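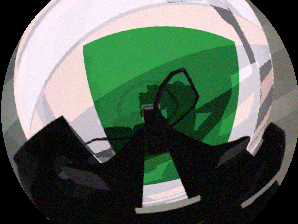
Green mat on a pale tabletop, with a black gripper (computer rendering).

Environmental Science: Freshwater Systems
Handout for Unit 2: Nutrient Loading in Small Lakes
Instructor: Crisanto Navarro

Reading before class: the Rallis Lake case packet, through page 34.

Key terms
Eutrophication: the enrichment of a body of water with nutrients, chiefly phosphorus and nitrogen, leading to heavy growth of algae and plants.
Point source: a single, identifiable outlet, such as a pipe.
Nonpoint source: diffuse runoff from fields, lawns, and roads.
Internal loading: the release of phosphorus already stored in lake sediment.

1. Background
In most temperate lakes, phosphorus is the nutrient in shortest supply during the growing season. A modest increase can therefore produce a large response in algae. When the algae die, bacteria consume oxygen as they break down the remains. In a lake that stratifies in summer, the bottom layer is cut off from the air and may lose nearly all of its oxygen before the fall turnover.

2. The Rallis Lake case
Rallis Lake receives most of its water from Kandville Creek, which drains pasture and a growing residential area. The treatment plant at Lulolham was upgraded before the study began, and its discharge was well within permit limits throughout. Summer blooms continued all the same. The study team collected 104 water samples at the creek mouth and at the deepest point of the lake. 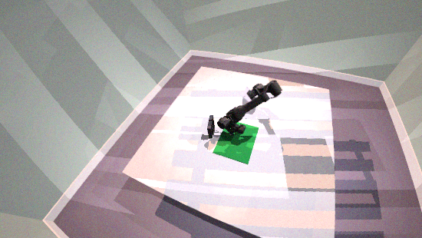

Samples from the deep station showed phosphorus rising through the summer even in weeks with little rain. Students should consider what this suggests about the sediment, and how long recovery might take once outside sources are reduced.

3. Management options
Vegetated buffers slow runoff and trap soil particles, but they do less for dissolved phosphorus. Alum treatment binds phosphorus in the sediment; its effect fades with time if inflows remain high. Aeration supports fish habitat and can limit internal loading where iron is plentiful.

4. Assignment
Write a response of no more than 200 words recommending one option for Rallis Lake. State which source it addresses and name one piece of monitoring data you would request. Responses are due at the start of the September lab section.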